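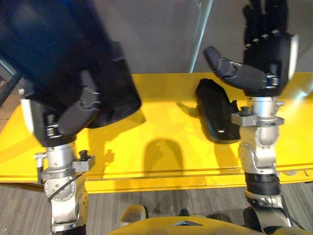 Yellow table, Hesdale room

Ticket 2589 – Gredero shelving, packing corner. Opened July 20, 2025

Problem: order 105 packed short, parts not where the shelf list says. List has lids on the top shelf. Wrong. Top has the black plastic containers, square boxes are one down with the round discs.

Tried: reprinted list from Sketton, same error. Old layout still saved under Chávez, deleted it, reprinted agian. Still old.
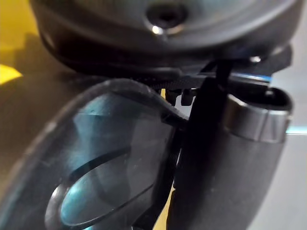 Cleared the cache after that, list came out right – but tray label now says 300 and should be 105. Fixed by hand for now.

Cardboard boxes stay in the white tray til the label is sorted. Dont reshelve.
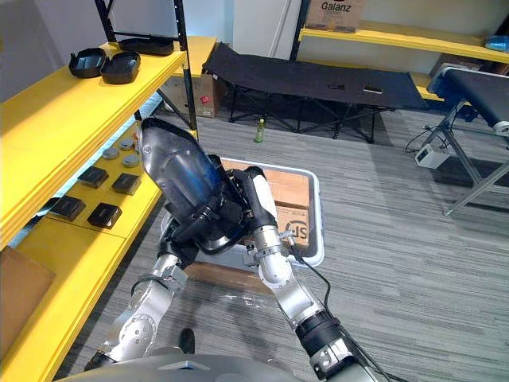
Tray on carpet by yellow shelving, two boxes in it

Status: open, waiting on Sketton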